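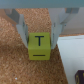 A yellow-green cube with a capital T, on cork.

Flultness – level and playthrough data for Standomach

Flultness is a set of level files and recorded playthroughs from Standomach, a tile-sliding word game for desktop. It is intended for work on level difficulty, hint timing and solver design. The repository holds the data, a small reader library and the scripts used to build the release. It does not include the game executable, music or artwork.

Contents

levels/ – 368 level files, one per level, in JSON
runs/ – recorded playthroughs, grouped by level ID
splits/ – train and test lists
reader/ – Python package for loading both formats
tools/ – validator, replay checker, format converter
CHANGES.txt
LICENCE.txt

Levels

Each level file stores the grid, the starting position of every tile, the target words and the par move count. Grid origin is the top left cell. Rows are numbered before columns in every coordinate pair. Walls are stored as a separate layer and are never merged into the tile layer, even where the game editor displays them together.

Tile letters are upper case. The colour field is an index into the game palette, not an RGB value. Index 0 is reserved for locked tiles. Players can change the palette in the settings menu, so a colour index does not tell you what was displayed during a given run.

The largest grid is 40 cells wide. Code that assumes a square grid will fail on the Reisinger pack, where most levels are long corridors.

The levels come from three sources: the base game, the Reisinger expansion and the Udon community pack. The source field records which. Udon levels were converted from an older editor format and 5 of them lost their par value in conversion. These have par set to null. We have not filled them in by solving, as solver par and author par differ on other levels in the same pack.

Playthroughs

A run is a list of moves with a timestamp for each, in milliseconds from the moment the level becomes interactive. Loading time is excluded. Undo is recorded as a move. Restart closes the current run and opens a new one with the same session ID.

Fields per run:

run_id – unique string
level_id – matches the file name in levels/
session_id – random, regenerated at each launch of the game
input – keyboard, mouse or pad
hints – list of hint requests, may be empty
moves – see above
result – solved, abandoned or restarted

A run marked abandoned means the player left the level by the menu. Runs that ended in a crash or a forced quit were removed, as the final block of moves is often missing from the log.

Collection

Runs were logged by game builds with telemetry switched on. Telemetry is off by default and players opted in from the settings menu. No account names, IP addresses or hardware identifiers were stored. Sessions cannot be linked to each other, so the data is not suitable for studying how one player improves over time.

Splits

The test list holds 33 levels, drawn from all three sources. Splits are by level, never by run. If you sample runs at random across the full set, the same level will end up on both sides and difficulty scores will look better than they are.

Known issues

Pad input before build 5 logged diagonal presses as two moves with the same timestamp. The reader merges these unless you pass raw=True.

Hint requests made while a tile is still sliding are stamped at the end of the slide.

Two-word targets in the Udon pack use an underscore in place of a space. The validator accepts both.

Popular early levels have far more runs than late ones. Weight by level if that matters for your use.

Usage

Install the reader with pip install ./reader from the repository root. Call load_level(level_id) for a level and iter_runs(level_id) for its runs. iter_runs is a generator and does not hold the full file in memory. Run tools/validate after any edit to the level files – the replay checker assumes valid input and will not report a useful error otherwise.

Licence

Data is released for non-commercial use with attribution. The reader and tools are under the MIT licence. Level authors in the Udon pack keep copyright in their own levels; see LICENCE.txt for the terms that apply to that folder.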